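The Arm in the Spare Room

It started with a secondhand arm, a bench bolted to the spare-room floor and a belief that a robot could be taught to put a cup down. Three months on, the arm has a name – Skaltus, after the label on its shipping crate – and most of its working life is spent in a room that doesn't exist.

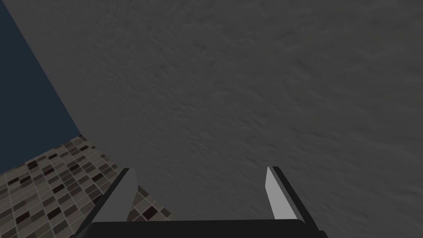
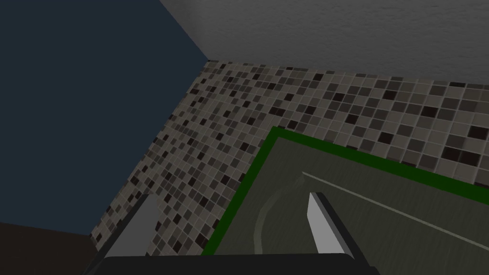

Cheaper to crash

The simulated room has tiles, a navy wall and no security deposit. Its builder chose the tiles in April, over a weekend that had been set aside for fixing the real bathroom. The real bathroom is still waiting.

The rule of the house is that every new move gets 200 runs in simulation before the motors are switched on. The rule dates from the evening the arm put an elbow through a lampshade. Pritov, the homemade program that scores each run, is a harsh judge. Of the first 2,356 attempts at a simple reach and grasp, it passed 665. The rest it logged as "other."

What it costs

The arm came from Valente, a surplus dealer with a generous idea of "lightly used," for $800. The power supply was extra, and so was the second power supply. The simulator runs on an old gaming PC that heats the room nicely through the winter and less nicely after that.

Plans for summer include a wrist that doesn't squeak and a proper controller from Allska, currently on back order. Until it ships, the cups in the kitchen are plastic.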